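Podolham Sim: wrist-view grasp set

README for the second release

What is in this release

Podolham Sim is a set of simulated pick-and-place episodes recorded from a camera mounted on the robot's wrist. It goes with our report on grasp hold prediction from a single view. The question in the report is a small one: given one rendered frame taken after the fingers close, can a model tell whether the object will still be held when the arm reaches the place pose?

The release has 761 episodes. Of these, 200 are held out as the test split and 165 have hand-written notes on the grasp. The rest are for training. The noted episodes are all in the training part.

This is release 2. If you used the first release, please read "Changes" near the end before comparing numbers.

Why we made it

Most of our earlier hold prediction work used boxes and cylinders. Models trained on those did well on boxes and cylinders and poorly on food items, which have uneven thickness and a center of mass that is hard to guess from the outline. We wanted a set where the object shape was the difficult part and everything else was kept simple: one gripper, one arm, one camera mount, a fixed control rate.

We also wanted kitchens with clutter behind the object. In plain rooms, a model can find the outline of the object by looking for anything that isn't background color. With racks, rails and panels behind it, that shortcut mostly goes away.

How episodes were made

Each episode starts with the arm in a home pose and one target object on a counter, in a sink or on a shelf. A scripted planner picks a grasp from a list stored with the object, adds a random offset, closes the fingers, lifts, and moves to a place pose. The offset is what produces failures. With no offset the planner nearly always holds the object and the set would be useless for this task.

Kitchens come from our own scene generator, Medar. It places cabinets, sinks, racks and appliances according to a layout file and then checks that the arm can reach the target. Layouts that fail the check are dropped before recording. Medar does not try to make kitchens look lived in, and the colors lean heavily toward gray. We left this alone in release 2, but it should be kept in mind when testing on real footage.

Physics runs at a fixed step. Contacts between the fingers and the object use a single friction value per object, stored in the episode file under friction. Food items are rigid. Nothing squashes, drips or tears.

The camera

The camera sits on the wrist and looks out over the palm, so the palm and both fingers are at the bottom of every frame and do not move in the image except when the fingers open or close. The kitchen moves instead. Depending on the wrist angle, the background may be a counter top, the inside of a cabinet, or the underside of whatever is overhead. Up direction in the image is the direction the fingers point, which may not be up in the room. The camera pose in room coordinates is stored for each frame if you need to undo this.

In the drumstick frame shown next, the meaty end is between the fingers and the bone end points away from the palm, toward the pale panel. Thin wires from the surrounding racks are close to the same light gray as several of the surfaces behind them, and this is the kind of background where our segmentation baseline loses thin object parts.

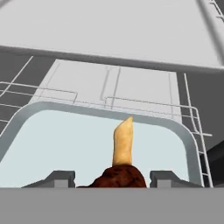 Contents of an episode

Every episode is one folder. Inside it:

frames: rendered color images from the wrist camera, in order
depth: depth images on the same time base, stored in millimeters
state.csv: joint positions, finger opening, and gripper command
object.json: object name, mesh name, friction, mass, start pose
camera.json: camera pose per frame and lens settings
label.json: the outcome and the time index of finger closure
notes.txt: present only in the noted episodes

Time indexes start at zero. The closure index is the first frame where the finger opening has stopped changing and the gripper command is still "close". If the fingers close on nothing, the index is still written and the outcome is set to missed.

Labels

There are three outcomes.

held: the object is between the fingers when the arm reaches the place pose.
dropped: the object left the fingers after lifting started.
missed: the fingers closed without ever lifting the object.

Labels are computed from contact data in the simulator. They are not judged from the images. In a few layouts an object leaves the fingers but stays caught on a rack wire. We label these dropped.

An object that turns in the grip but stays there is held. We considered a separate class for this and decided against it, as the amount of turning is easy to work out from the object poses and different users will want different cutoffs.

Notes

The noted episodes have one or two lines of free text written by a person who watched the whole episode. The notes say which part of the object was gripped, whether it turned, and anything odd about the contact. They are short and uneven in style. They were written to help us sort failures and were never meant as captions, so please do not treat them as a full account of what is visible.

Method in brief

The model in the report takes the color frame at the closure index and a crop around the fingers, and returns a score for held against the other two outcomes. The crop is fixed in image coordinates, which works only because the camera and palm are rigidly joined. The two image branches share weights up to the last block.

We compared three inputs: full frame only, crop only, and both. Using both gave the best ranking on the test split. Crop only came close on compact objects and fell behind on long ones, where much of the object lies outside the crop. Drumsticks, ladles and carrots are the clearest cases. Full frame only was the weakest of the three on compact objects.

Adding depth helped less than we expected. It fixed some errors where a pale object part sat in front of a pale panel, and it introduced others near thin wires, where the depth image is noisy at the edges.

We also ran the older Zornov baseline, which fits a box to the object and scores the distance from the box center to the finger line. It is a reasonable check for boxes. On food items it marks many good grasps as bad, because the box center of a drumstick is well away from the heavy end.

Using the splits

Splits are by kitchen layout. No layout in the test split appears in training, though objects do repeat across splits. If you want a split by object, the file splits/by_object.txt has one, but we have not reported results on it and the classes are less even.

Please do not tune on the test split. For a validation set, take whole layouts out of training. Random single episodes from the same layout share background and lighting and will make validation scores look too good.

Known problems

Some frames have the overhead surface covering a large share of the image. The exposure does not adapt, so contrast in the rest of the frame can be low.

Wire racks are modeled with simple collision shapes that are a little thicker than the drawn wires. Objects may bounce off a rack before they seem to touch it.

The mass values for food items are our own estimates and should not be used for anything outside the simulator.

The fingers on one side sometimes report contact one step before the other, even in centered grasps. This comes from the order in which the solver handles pairs. It does not affect the outcome labels.

Object names are in English and are not fully consistent. "Drumstick" and "chicken leg" point to the same mesh. Use the mesh name for grouping.

Changes

The first release used a splitting rule based on episode order, which let the same layout land on both sides. Scores from it are too high and should not be set next to scores from this one.

The closure index was off by one frame in episodes where the fingers touched the object before the close command ended. This is fixed.

Depth was stored in meters in the first release. It is now in millimeters throughout.

Planned

A version with soft food items is in progress under the working name Mac Mathúna. The folder layout will stay the same, with one extra file for the deformed mesh. We hope to have a first part ready in June.

Terms

The frames, state files and labels may be used and changed for research and teaching. Kitchen layouts are included as data only, and the generator itself is not part of this release. If you publish results, name the release number and the split file you used.

Bug reports should give the episode folder name and the time index of the frame in question.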